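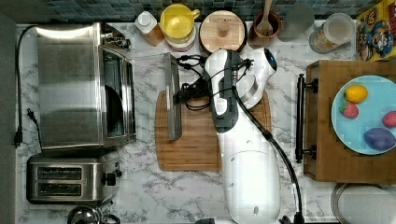

Sealing a marble look counter before renters move in, do I need to?

posted in Kitchens & Baths by skerkside_sal, 1 October 2026

Hi all! I'm getting the downstairs unit of my duplex in Skerkside ready to rent and I've got myself in a knot over the kitchen counter. It's white with gray veins, and it came with the place when I bought it. The previous owner left a folder of paperwork that covers the furnace, the gutters and (I kid you not) the mailbox, but says zip about the kitchen. So I don't know if I have real marble, quartz, or some kind of laminate with a really good print on it.

I called two shops. The one in Ballau said seal it no matter what, it can't hurt. The guy at the other place said if it's quartz, sealer will just sit on top and go cloudy, and then I'd be paying him to strip it. He also quoted me $2,743 to replace the whole run, which I did not ask for and am not doing. My entire budget for that unit is $3,000 and the bathroom floor already has its hand out.

What I'd like to know is how to tell what I've got without wrecking it, and if it IS marble, how often a landlord really has to redo the sealer. My last tenants upstairs cooked with lemon and tomato every night of their lives and I'd like to be ready for that.

Also, toaster ovens. Can they sit right on this stuff, or should I put a line in the lease about using a board underneath? I've heard both.

Thanks in advance, you folks saved me on the water heater thing.

grouthound

Look at the underside first. Seriously, get on your back with a flashlight and stick your head in the sink cabinet. If you see particleboard or some other wood product, you have laminate and you can stop reading. If it's stone-looking all the way through, keep going.

Next, look at a raw edge, usually around the sink cutout or where the counter meets the wall. On real marble the veins carry on down through the slab. On printed stuff they stop dead at the surface. Quartz is the tricky one, because some of it has veining through the body now and some doesn't, so I wouldn't hang my hat on the edge alone.

Water test: put a spoonful of water on a clean spot, somewhere out of the way, and leave it for fifteen minutes. Wipe it up. If there's a darker patch where the water was, it's soaking in, so you've got natural stone and it wants sealer. If there's no mark, it's either quartz or laminate, or it's marble somebody already sealed well. In all of those cases you don't need to seal anything today, so you kind of get your answer either way.

Please don't do the vinegar test people love to recommend. Yes, marble will react to it. It'll also leave you a dull spot forever, and you'll see it every time the light comes in sideways. I did it in my own kitchen in a corner I thought was hidden and then we moved the coffee maker.

For how often, I go by the water test and not the calendar. I do it every time a tenant moves out. My busiest kitchen needs sealer about once a year and the others go longer. Use a penetrating sealer made for stone, wipe it on, and wipe off ALL the extra before it dries, that's where the haze comes from. And sealer doesn't stop acid from etching! It slows down stains, that's it. Your lemon people can still leave rings on sealed marble.

dufour_st_rentals

just put in laminate. I have 52 doors and every one of them is laminate. looks fine in the listing, costs nothing, tenant burns it you take it out of the deposit

mapleandmop

Agree with grouthound on nearly all of it, only I leave the water half an hour.

On the toaster oven: most of them have little feet and the bottom stays cooler than the top, so on real stone I've never worried. Quartz has resin in it and so I'd be more careful there, and laminate can bubble or lift at a seam if something hot lives on it for years. I'd skip the lease clause, nobody rereads a lease. I bought a cheap heat-proof mat from Plodska and left it in the unit with a note, and my tenants use it because it's already there. Leave some room behind the oven too, whatever the manual says.

Oh, and buy them a cutting board while you're at it.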